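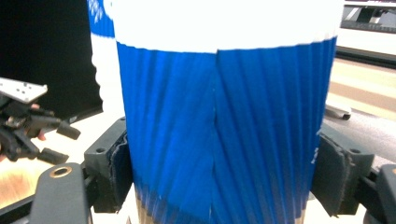 The Plasum paper cup in blue, with its pleated sleeve and white band.

PLORNVILLE, March -- We've been dying to talk about this one! Plasum, the new paper cup from all of us at Gondico, goes on sale this Tuesday, and I'm a little bit in love with it.

I drink a lot of coffee, and I've burned my fingers on plenty of thin cups. So we wrapped ours in a folded paper sleeve, bright blue, with lots of fine pleats that feel great in your hand (I keep running my thumb over them in meetings, sorry everyone). Up top there's a plain white band, and cafes can leave it alone or write names on it.

The folding is done at our Turunen shop, right here in Plornville, where we tried 3 sleeve papers before picking this one. Cups come in boxes of 600 or 1000, and 859 boxes are already spoken for!

Want to try one before you order? Come by the Turunen front counter any morning after 9 and ask for a sample sleeve of cups. Coffee's on us.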